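Tiered stands for the snack shelf

I bought a clear acrylic stand in July, the stepped sort that shops use for nail varnish, and it has completely changed our treat corner! Everything used to live in one deep tin, and whatever sat at the bottom stayed there until it went stale. With steps you see the lot at once, and the stand wipes clean with a damp cloth and a drop of washing-up liquid (no scouring pads, please — acrylic scratches terribly).

Put chocolate bars on the top step, end to end with the names facing out, and leave the lower steps for anything bulkier. A long box of shortbread can rest across them, though I'd lift it off before reaching for the rest.

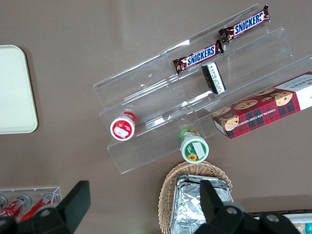
How do you stop a light stand from sliding about on a smooth table?

Stick a small clear rubber dot under each corner, the kind sold for cupboard doors. Wash and dry the underside first so they grip.

Measure your shelf before you buy. Mine is 400 mm wide and I nearly ordered a stand that would have hung over the end. Keep it out of direct sun too, as chocolate goes soft and pale remarkably quickly on a bright windowsill. Opened packets go in a lidded jar — 200 g of biscuits fits nicely in a medium one.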